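# Review: Liltex two-arm tabletop cell

Liltex sells this cell as a complete bench for manipulation work: two arms, an enclosure, a camera on each wrist, a fixed camera for the overview, and the software to drive all of it. I ran it in our test room for 93 hours through September, on firmware as shipped. The unit was bought at list price. Torben Heitmann did the assembly with me and kept the fault log.

## Assembly

The enclosure comes flat in two cartons. The frame is silver aluminum extrusion, joined with corner brackets and T-nuts, and the fabric wall panels go in after the rails are squared. The manual allows four hours. We took six, most of it on the rear posts, which have to be plumb before the top rail will seat. The hex keys supplied are soft. Use your own.

Each arm sits on a black plate bolted to the front rail. The plate holes are slotted by a few millimeters, enough to correct a twisted rail and also enough to let an arm creep if the bolts are left finger-tight. Torque them to the figure in the manual and mark the heads with paint.

## Arms and controllers

The arms are adequate for light household objects. Motion under teleoperation is smooth at moderate speed. At full reach there is a visible sag at the wrist, which the gravity compensation only partly removes. Repeatability on our taught-point test was good when warm and noticeably worse during the first minutes after power-on. Run the warm-up routine every time.

Controller boards mount at the base of the arms with no cover. I would pay extra for a lid. A spill on this bench has a short path to live electronics, and the leads are easy to snag when reaching in to reset objects. Akdale makes a printed cover that fits similar boards, but it fouls the front rail here and has to be trimmed.

Cable routing along the links is by small clips. Two of them let go in the first week. The replacements Liltex sent were the same part and have held so far.

## Wrist cameras

The wrist view is the best part of the package. Both fingers stay in view through the full travel of the gripper, so the operator can judge alignment without looking back to the overview. Exposure is stable. Focus is fixed and slightly soft at close range - acceptable for grasping, marginal for reading small print on packaging.

Calibration between the wrist and overview cameras uses a printed target and a script. It worked first time on one arm and on the third attempt on the other. The error messages are poor. "Pose rejected" covers at least three different conditions.

## Enclosure and surface

Liltex supplies the wall panels in several weaves. Ours are the gray tweed type. They cut glare well, but a fine weave produces moiré in the overview camera at its default resolution. Stepping the resolution up one setting reduced it. It did not remove it. A plain matte panel would be the better default.

The work surface is a marble print. Dark veining is a reasonable stress test for a vision model, and a poor choice if you want to find crumbs at the end of a session. A plain gray surface is on the price list and I would order it alongside.

## Software

Sessions are recorded per arm and per camera and merged on save. We logged 1711 episodes. Of those, eight failed to merge, all on long recordings with the disk nearly full. The raw streams were intact in every case and could be joined by hand with the supplied tool.

The replay viewer is basic but quick. Labels are plain text and export cleanly. There is no support for more than one operator account, so our log relies on initials typed into the notes field.

## Compared with the Vlachou bench

We have had a Vlachou bench in the same room for over a year. Its arms are stiffer and its boards are enclosed. It is also single-arm, and its wrist camera loses one finger at wide openings. For two-handed tasks such as steadying a container while drawing out a utensil, the Liltex cell is the more useful of the two. For anything that needs repeatable placement, I would stay with the Vlachou.

## Support

Service is handled through the Gornorcombe office. Replies came within a working day. The first answer was usually a link to the manual and the second was usually correct.

## Verdict

Recommended for teams that need two arms and usable wrist video, and who are comfortable covering the boards themselves. Order the plain surface. Budget a full day for assembly and calibration.
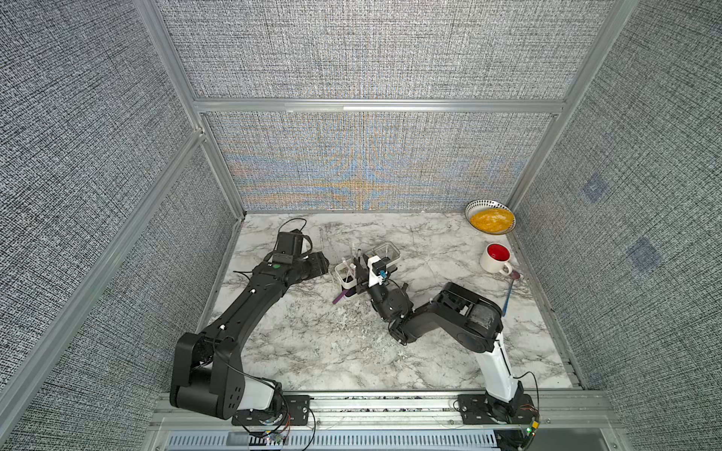
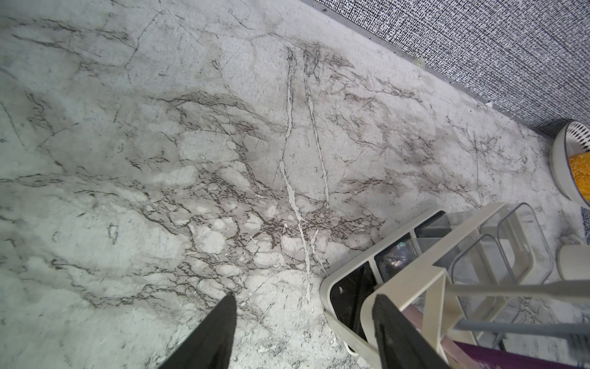

*Liltex cell with the utensil caddy on the marble-print surface: overview camera first, then the view from a gripper.*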